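Gedow County to Let Newborns Have Their Accent Marks

Birth records office retires a typewriter-era rule, along with the typewriter

GEDOW — Starting in January, parents registering a birth in Gedow County will be able to spell their child's name the way they spell it at home. Accents, tildes, umlauts, carons and cedillas will appear on the birth certificate. So will apostrophes, which have been admitted on a case-by-case basis up to now, with the case usually depending on who was at the window.

The change ends a rule adopted when county certificates were prepared on a machine with no accented keys. The machine left service long ago. The rule stayed on, in good health, and was applied to every child born in the county, including those of two successive registrars.

"We have spent a great deal of public time explaining to new parents that the name they chose was close to the one they were getting," said County Registrar Hrvoje Papadopoulos. "They took it well, considering how little sleep they'd had. I'd like to stop having that conversation, and I expect they would too."

Under the new rules, the records office will accept 139 letters and marks, up from the 26 letters, a hyphen and a blank space. The full list is posted at the registration counter and will be mailed to hospitals and licensed midwives before the change takes effect. Numerals are still not accepted. Neither are emoji, a matter on which the office has received more letters than it had planned for.

The limit on the length of a name is going up as well. First and middle names together may now run to 80 characters, including spaces. The old limit was 40, and it was enforced by the edge of the box. A number of adult residents hold certificates on which a middle name stops partway through, and the county has for years advised them to sign their full name and hope for the best.

Those residents may now apply for a corrected certificate. The fee is waived for anyone whose name was shortened or stripped of its marks by the county. Applicants need a photo ID and one older document showing the name as the family intended it, such as a baptismal record, a school enrollment form or a hospital card. A family Bible will be accepted if the ink looks older than the applicant.

"My mother filled out the form correctly and the county corrected it for her," said Fatos Kos, a Marwat resident who spoke at the public hearing on the change. "She kept the carbon copy in a drawer for the rest of her life in case anyone asked. Somebody has finally asked."

Certificates will be issued through Josora, the records system the county began using for marriage and death records last year. Marriage records have carried accent marks since then, so it has been possible to be married in Gedow County under a name the same county would not let you be born with. Staff at the Marwat and Flultholm branch offices have been trained on the new system and have been given a laminated card showing how to type each mark. Early requests for a second laminated card have been approved.

Existing certificates remain valid. There is no deadline for requesting a correction, and a person who likes the plain spelling, or has simply gotten used to it, doesn't need to do anything. The corrected certificate carries the original registration date and the same file number, with no note calling it amended.

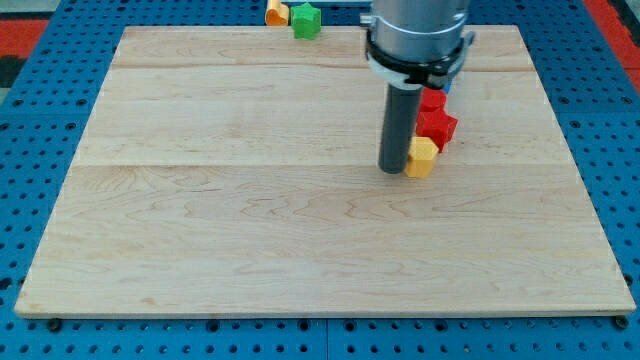
Will a corrected birth certificate change the name on my driver's license or passport?

Your other documents stay as they are until you ask the agencies that issued them to make a change. Each one has its own rules about accent marks, and some will print the name without them. The county can supply certified copies of the corrected certificate for you to send along, but it can't argue with the other agencies on your behalf.

Parents of babies born before January whose paperwork is still pending may ask to have the registration held and completed under the new rules. Requests should be made at the counter where the birth was reported. The office has 70 such registrations waiting at present, and parents on that list will receive a letter. The letter will be addressed using the old system, and the office asks for their patience one last time.

Correction forms are available at the main records office in Gedow and at both branches. Counters open at 8:30 a.m. and close at 4 p.m. Applicants are asked to print clearly, and to make their dots and accents large enough that they can't be mistaken for a speck on the paper.

Media contact: Office of the Registrar, Gedow County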